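섬유와 생활 강의 노트
침구 직물 편: 실, 조직, 그리고 늘어짐

2025년 8월 8일 수정본. 지난번 파일에서 능직 방향 표기가 뒤집혀 있던 부분을 고쳤습니다. 이미 인쇄한 분은 능직 단락만 바꿔 끼우면 됩니다.

들어가기 전에

이번 단원은 제가 한 학기 내내 기다리는 단원입니다. 매일 밤 몸을 맡기는 천인데 막상 그 천이 어떻게 짜였는지 들여다본 사람은 드물거든요. 집에 가서 이불 홑청을 뒤집어 보고 확대경을 대 보면 지금까지 배운 것이 한꺼번에 보입니다! 실의 꼬임, 경사와 위사의 굵기 차이, 조직점, 가공의 흔적까지 전부요.

견본 상자에는 직물 조각 17장이 들어 있습니다. 조각마다 모서리에 번호가 붙어 있고, 식서 쪽에는 붉은 실로 한 땀 표시를 해 두었습니다. 식서 방향을 모르면 뒤에 나오는 실험 결과가 전부 섞여 버리니 표시 실을 뽑지 말아 주세요. 조각을 다림질하는 것도 금지입니다. 다림질한 면과 하지 않은 면은 구김 회복 값이 다르게 나옵니다.

1. 실에서 시작하기

침구에 쓰는 면사는 크게 카드사와 코마사로 나눕니다. 카드사는 소면 공정까지만 거친 실이고, 코마사는 거기에 정소면, 그러니까 빗질을 한 번 더 해서 짧은 섬유를 걸러낸 실입니다. 손가락 사이에 끼우고 천천히 당겨 보면 카드사 쪽이 잔털이 많고 마디가 느껴집니다. 코마사는 매끈하게 빠져나가고 광택도 한 단계 위입니다. 그렇다고 카드사가 나쁜 실이라는 말은 아닙니다. 잔털이 공기를 머금어서 겨울에는 카드사로 짠 플란넬이 훨씬 포근해요. 저는 겨울에 코마사 시트를 장롱에 넣어 버립니다.

꼬임은 S꼬임과 Z꼬임이 있고, 글자의 가운데 획이 기운 방향으로 외우면 됩니다. 꼬임이 강해질수록 실은 단단하고 까슬해지고, 어느 선을 넘으면 스스로 말려 올라갑니다. 여름 침구로 인기 있는 주름진 천 가운데 일부는 이 강연사의 성질을 이용한 것입니다. 짠 다음에 물에 담그면 실이 풀리려고 버둥거리면서 천 전체에 오글오글한 면이 생기지요. 처음 보면 정말 신기합니다. 납작하던 천이 대야 안에서 제 모양을 찾아가는데, 학생들이 제일 크게 탄성을 지르는 시연이기도 합니다.

굵기 표시는 헷갈리기 쉬우니 한 번 더 적습니다. 면 번수는 항중식이라 숫자가 클수록 가는 실입니다. 데니어와 텍스는 항장식이라 숫자가 클수록 굵은 실입니다. 시험지에서 가장 많이 틀리는 곳이 여기인데, 무게를 고정했는지 길이를 고정했는지만 떠올리면 헷갈릴 일이 없습니다. 무게를 고정해 놓고 길이를 재면 긴 쪽, 즉 가는 쪽이 큰 숫자를 받습니다.

마 섬유도 짧게 짚겠습니다. 아마와 저마는 면보다 뻣뻣하고 탄성 회복이 낮아서 구김이 잘 갑니다. 대신 수분을 빨리 빨아들이고 빨리 내보내며, 몸에 들러붙지 않습니다. 한여름 밤에 마 홑이불이 시원하게 느껴지는 데에는 이 뻣뻣함도 한몫합니다. 천이 피부 위에 살짝 떠서 그 사이로 공기가 지나가니까요. 견본 상자의 생마 조각과 정련한 마 조각을 나란히 놓고 만져 보면 같은 섬유가 맞나 싶을 만큼 다릅니다.

2. 조직 세 가지

평직은 경사와 위사가 한 올씩 번갈아 위아래로 지나가는 조직입니다. 조직점이 가장 많고, 그래서 얇게 짜도 튼튼합니다. 침구 매장에서 퍼케일이라고 부르는 천이 바로 촘촘한 평직입니다. 만졌을 때 바삭하고 서늘한 느낌이 나고, 흔들면 종이 비슷한 소리가 납니다. 귀를 대고 들어 보세요. 소리도 직물의 성질입니다!

능직은 조직점이 한 칸씩 밀리면서 사선을 그리는 조직입니다. 가장 작은 것이 3매 능직이고, 청바지 천에서 흔히 보는 그 사선입니다. 표면에서 사선이 오른쪽 위로 올라가면 우능직, 왼쪽 위로 올라가면 좌능직이라고 적습니다. 지난 파일에서 뒤집혔던 것이 이 부분입니다. 능직은 평직보다 실이 떠 있는 구간이 길어서 유연하고, 같은 굵기의 실을 더 빽빽하게 밀어 넣을 수 있습니다. 침구 쪽에서는 매트리스 겉감이나 깃털 이불의 속통 천에 자주 씁니다. 깃털이 새어 나오지 않을 만큼 밀도를 올려야 하는 자리입니다.

주자직은 조직점을 서로 떨어뜨려 흩어 놓은 조직입니다. 가장 작은 정칙 주자가 5매이고, 뜀수는 2나 3을 씁니다. 뜀수를 1이나 4로 잡으면 조직점이 이어져 능직이 되어 버립니다. 모눈종이에 직접 찍어 보면 한 번에 이해가 되니 꼭 손으로 그려 보세요. 실이 표면에 길게 떠 있어서 빛을 고르게 반사하고, 그 덕분에 면으로 짜도 은은한 윤이 납니다. 대신 떠 있는 실이 손톱이나 반지에 잘 걸립니다. 세탁망에 넣으라는 말이 괜히 붙어 있는 것이 아니지요.

조직도를 그릴 때는 왼쪽 아래 칸에서 출발하고, 경사가 위로 올라온 칸을 칠합니다. 책에 따라 반대로 칠하는 경우도 있어서 과제에는 어느 쪽을 칠했는지 한 줄로 적어 주세요. 완전 조직 하나만 그리지 말고 가로세로로 두 번씩 반복해 그려야 합니다. 반복한 그림에서 비로소 사선이나 흩어짐이 눈에 들어옵니다.

3. 밀도 숫자를 읽는 법

시트 포장에 적힌 실 밀도는 보통 일 인치 사방 안의 경사 수와 위사 수를 더한 값입니다. 숫자가 높으면 좋은 천이라고 생각하기 쉬운데, 여기서부터가 재미있습니다. 가상의 제품을 따질 것도 없이 견본 상자의 Gendamow 새틴 조각을 보세요. 표기 밀도가 800입니다. 확대경으로 세어 보면 그만큼의 올이 나오지 않습니다. 합연사, 즉 여러 가닥을 꼬아 만든 실을 쓰고 그 가닥을 하나하나 따로 센 숫자이기 때문입니다. 한 올로 세느냐 가닥으로 세느냐에 따라 숫자가 몇 배로 뛰니, 밀도를 비교할 때는 단사인지 합연사인지부터 확인해야 합니다.

반대로 Sosten 퍼케일 조각은 표기 숫자가 훨씬 낮습니다. 그런데 손으로 만져 보면 가볍고 탄탄하고, 빛에 비춰 보면 빈틈이 고르게 보입니다. 단사를 쓴 평직입니다. 저는 이 조각을 무척 좋아해서 매 학기 학생들에게 눈을 감고 만져 보게 합니다. 어느 쪽이 비싼 천 같으냐고 물으면 교실이 꼭 갈라집니다.

올을 직접 셀 때는 천을 평평한 책상에 펴고, 당기지 않은 상태에서 식서에서 한 뼘 이상 떨어진 곳을 고릅니다. 식서 근처는 경사가 더 촘촘하게 박혀 있습니다. 위치를 바꾸어 여러 번 세고 평균을 냅니다. 바늘 끝으로 한 올씩 넘기면서 세면 눈이 덜 피로하고, 짙은 색 종이를 밑에 깔면 흰 천의 빈틈이 잘 보입니다.

4. 늘어짐과 굽힘

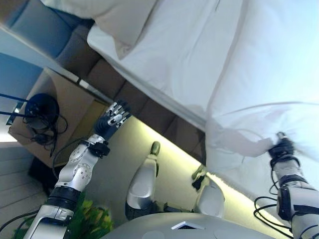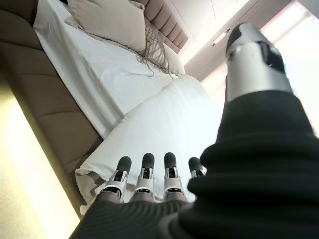
드레이프성은 천이 제 무게로 늘어질 때 만드는 모양의 성질을 말합니다. 종이도 휘어지지만 종이는 한 방향으로만 휘지요. 천은 두 방향으로 동시에 휘고, 거기에 실과 실 사이의 각도가 틀어지는 전단 변형까지 더해져서 둥글고 깊은 골을 만듭니다. 침대 위에 펴 놓았을 때와 들어 올렸을 때가 전혀 다른 천처럼 보이는 까닭이 여기에 있습니다. 펼쳐 놓은 천은 매트리스가 무게를 다 받아 주니 굽힘이 거의 드러나지 않습니다. 첫 번째 사진의 흰 천처럼 잡혀서 침대에서 들린 천이라면 사정이 달라져서, 들린 부분의 무게가 잡은 자리로 모이고 천은 그 자리에서부터 아래로 길을 찾아 내려갑니다. 같은 천이라도 모서리를 잡느냐 변의 중간을 잡느냐에 따라 골의 방향이 바뀝니다. 모서리를 잡으면 당기는 힘이 바이어스 방향을 따라 걸리고, 전단이 쉽게 일어나서 길게 처집니다. 변의 중간을 잡으면 경사나 위사가 힘을 곧바로 받아 늘어남이 적습니다.

집에서 해 볼 수 있는 가장 좋은 관찰이 이것입니다. 홑청 한 장을 펴고 모서리를 잡아 천천히 들어 올린 다음, 골이 어디서 갈라지는지 보세요. 그다음 변의 중간을 잡고 같은 높이까지 들어 올립니다. 풀을 먹인 천과 먹이지 않은 천이 다 있으면 금상첨화입니다. 저는 이걸 하다가 저녁밥 때를 놓친 적이 있어요.

수치로 나타낼 때는 드레이프 계수를 씁니다. 둥글게 자른 시료를 그보다 작은 원판 위에 얹고, 늘어진 천의 그림자를 위에서 떠냅니다. 그림자 넓이에서 원판 넓이를 뺀 값을, 시료 넓이에서 원판 넓이를 뺀 값으로 나눕니다. 빳빳한 천일수록 그림자가 넓게 퍼지니 값이 커지고, 흐르는 천일수록 값이 작아집니다. 골의 개수와 골의 깊이도 함께 적습니다. 계수가 같아도 얕은 골이 여럿인 천과 깊은 골이 몇 개뿐인 천은 눈으로 보기에 전혀 다르거든요.

굽힘은 캔틸레버법으로 잽니다. 길쭉하게 자른 시료를 수평대 위에 놓고 끝을 조금씩 밀어내면, 제 무게로 휘어 내려가던 끝이 어느 순간 정해진 경사면에 닿습니다. 그때까지 밀려 나온 길이를 읽고, 절반을 굽힘 길이로 잡습니다. 굽힘 강성은 단위 넓이당 무게에 굽힘 길이의 3제곱을 곱한 값에 비례합니다. 세제곱이라는 점이 중요합니다. 길이를 조금만 잘못 읽어도 강성 값은 크게 흔들립니다. 눈높이를 경사면에 맞추고 읽는 습관을 들이세요. 경사 방향, 위사 방향, 앞면, 뒷면을 각각 따로 재고 따로 적습니다.

실습실의 굽힘 시험대는 Dreleck 제품입니다. 오른쪽 나사를 끝까지 조이면 수평이 틀어지므로 손끝에 저항이 느껴지는 데까지만 돌려 주세요. 수평계의 기포는 시료를 바꿀 때마다 확인합니다. 시료 끝이 비틀려서 한쪽 귀만 먼저 닿는 경우에는 양쪽 귀의 중간이 닿는 때를 읽고, 비틀림이 심하면 시료를 버리고 새로 자릅니다.

5. 구김과 회복

면 섬유를 접으면 섬유 안쪽의 분자 사슬 사이에서 수소 결합이 끊어지고, 접힌 상태에서 새로운 자리에 다시 맺힙니다. 그 상태가 굳은 것이 구김입니다. 물이 들어가면 결합이 느슨해져서 형태를 다시 잡을 수 있고, 열과 압력을 함께 주면 더 빨리 잡힙니다. 다리미가 스팀을 뿜는 이유를 이렇게 분자 수준에서 떠올려 보면 빨래 개는 시간이 조금은 즐거워집니다. 적어도 저는 그렇습니다.

구김 회복각은 시료를 접어 추로 눌러 두었다가 추를 치우고, 정해진 시간 뒤에 벌어진 각도를 읽어서 구합니다. 실습에서는 누르는 시간을 5분, 회복 시간도 5분으로 통일합니다. 시간을 재는 사람과 각도를 읽는 사람을 나누면 훨씬 수월합니다. 시료를 손가락으로 집으면 땀이 옮아 값이 흔들리니 반드시 핀셋을 쓰고, 접는 선도 자로 눌러 맞춥니다.

조직과 구김의 관계도 살펴봅시다. 평직은 조직점이 많아 실이 서로를 꽉 붙잡고 있습니다. 접히는 순간 실이 미끄러져 피할 곳이 없으니 섬유가 변형을 고스란히 떠안습니다. 주자직은 떠 있는 실이 옆으로 조금씩 움직이면서 변형을 나누어 가집니다. 실과 밀도가 비슷하다면 주자직의 회복각이 더 크게 나오는 것이 보통입니다. 퍼케일 시트가 아침마다 잔주름투성이인데 새틴 시트는 비교적 멀쩡해 보이는 까닭입니다.

수지 가공을 하면 사슬 사이에 가교가 생겨서 회복이 좋아집니다. 대신 섬유가 뻣뻣해지고 인장 강도와 마모 강도가 떨어집니다. 견본 상자의 Reuter 조각이 가공한 것과 하지 않은 것이 짝으로 들어 있으니 귀퉁이를 손바닥에 꽉 쥐었다가 펴 보세요. 차이가 바로 보입니다! 다만 쥐어 보는 것은 굽힘과 회복각을 모두 잰 다음에 합니다.

6. 세탁과 수축

새 시트를 처음 빨았더니 매트리스에 맞지 않더라는 이야기를 해마다 듣습니다. 수축에는 두 갈래가 있습니다. 하나는 이완 수축으로, 짜고 마무리하는 동안 팽팽하게 당겨져 있던 실이 물속에서 긴장을 푸는 현상입니다. 또 하나는 팽윤 수축입니다. 면사가 물을 먹으면 굵어지고, 굵어진 실을 타고 넘으려면 상대편 실이 더 긴 길을 돌아야 합니다. 실의 길이는 그대로이니 천의 길이가 줄어듭니다. 고무호스를 여러 개 늘어놓고 그 위아래로 끈을 엮은 모습을 머릿속에 그려 보세요. 호스가 부풀면 끈의 양 끝이 가운데로 끌려 들어오겠지요.

대개 경사 쪽이 더 많이 줄어듭니다. 직기 위에서도, 그 뒤의 가공에서도 길이 방향으로 줄곧 당겨지기 때문입니다. 방축 가공은 천을 미리 길이 방향으로 밀어 넣어 줄여 놓는 기계적 방법이라 촉감을 크게 해치지 않습니다. 재단하기 전에 천을 물에 담갔다 말리는 집안의 오랜 습관도 원리는 같습니다.

건조할 때는 젖은 천의 무게를 생각해야 합니다. 젖은 홑청을 한 점에서 집어 널면 그 점으로 하중이 몰리고, 앞에서 본 전단 변형이 남아 모서리가 비죽하게 늘어집니다. 변을 따라 넓게 걸치고 식서가 바닥과 나란하도록 맞추면 모양이 바로 잡힙니다. 널기 전에 두어 번 세게 털면 실 사이가 고르게 벌어져서 다림질할 일도 줄어듭니다.

7. 실습과 과제

조마다 평직 하나, 능직 하나, 주자직 하나를 골라 3장을 가져갑니다. 올 세기, 굽힘 길이, 드레이프, 구김 회복각 순서로 진행하세요. 순서를 바꾸면 앞의 조작이 뒤의 값에 영향을 줍니다. 시료는 실습 전날 저녁에 표준 상태실에 펴 두고, 겹쳐 쌓지 않습니다.

보고서에는 원자료를 그대로 붙입니다. 이상하게 튄 값도 지우지 말고 옆에 그때의 상황을 적어 주세요. 창문이 열려 있었다든지, 시료 끝이 말려 있었다든지 하는 메모가 나중에 큰 도움이 됩니다. 작년 3월 보고서 가운데 가장 훌륭했던 것은 값이 제일 깨끗한 보고서가 아니라 비 오는 날의 값이 왜 달랐는지를 끝까지 캐물은 보고서였습니다. 읽으면서 제가 다 신이 났습니다.

손의 느낌을 적는 칸도 비워 두지 마세요. 까슬하다, 미끈하다, 서늘하다, 폭신하다, 무엇이든 좋습니다. 먼저 느낌을 적고 그다음에 수치를 재야 합니다. 수치를 본 뒤에는 손이 숫자를 따라가 버립니다. 조원끼리 표현이 갈리면 갈린 대로 다 적습니다.

집에서 쓰는 침구 하나를 골라 한 쪽 분량의 관찰기를 덧붙이면 가산점이 있습니다. 품질 표시를 옮겨 적고, 조직을 판별하고, 모서리를 들었을 때와 변을 들었을 때의 골 모양을 연필로 간단히 그려 주세요. 그림 솜씨는 보지 않습니다. 골이 시작되는 자리와 흘러가는 방향만 알아볼 수 있으면 됩니다.

확대경은 실습실 두 번째 서랍에 있고, 쓰고 나면 렌즈를 닦아 뚜껑을 닫아 둡니다. 견본 조각은 번호 순서대로 상자에 되돌려 놓아 주세요. 다음 단원은 편성물입니다. 고리 하나가 풀리면 어디까지 풀리는지 직접 해 볼 테니, 버려도 되는 낡은 니트가 있으면 한 벌씩 들고 오세요.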